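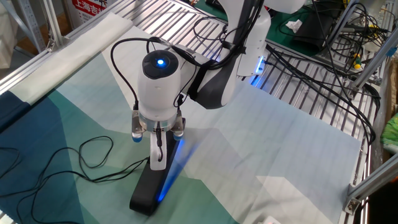

The patterned mat on the Polter workbench, with cable lying along its left side.

Polter changes bench covering at repair shop

Reading time: 1 min

Polter has replaced the bare bench tops in its repair shop with fabric mats, the company said on June 1, 1999. The mats are printed with large angular facets in navy blue, teal, sea green, pale mint and a very light gray. They were supplied by Vusisport, which cut 10 of them to the size of the benches.

Shop manager Dalibor Paulík said the old tops had been marking glossy cases when units were stood upright or turned over. Small screws also rolled off the back edge. A trial on one bench began in February and was extended to the rest of the shop after 700 units had gone through it.

The mats are held by clips at the rear corners and can be lifted off for washing. Paulík said the print was a stock pattern and was the cheapest one available in the weight the shop wanted. Black cable is easy to find against the pale areas and harder to find against the navy, he said, and a plain light version may be ordered next time.

Cable storage has not changed. Leads stay with the unit they came in with until it leaves the bench, and spare leads go back to the rack at the end of the shift.

Sota Tsuchiya, who handles purchasing, said the mats will be checked for wear after 5 months.

Last updated: Tuesday, 10:40 a.m.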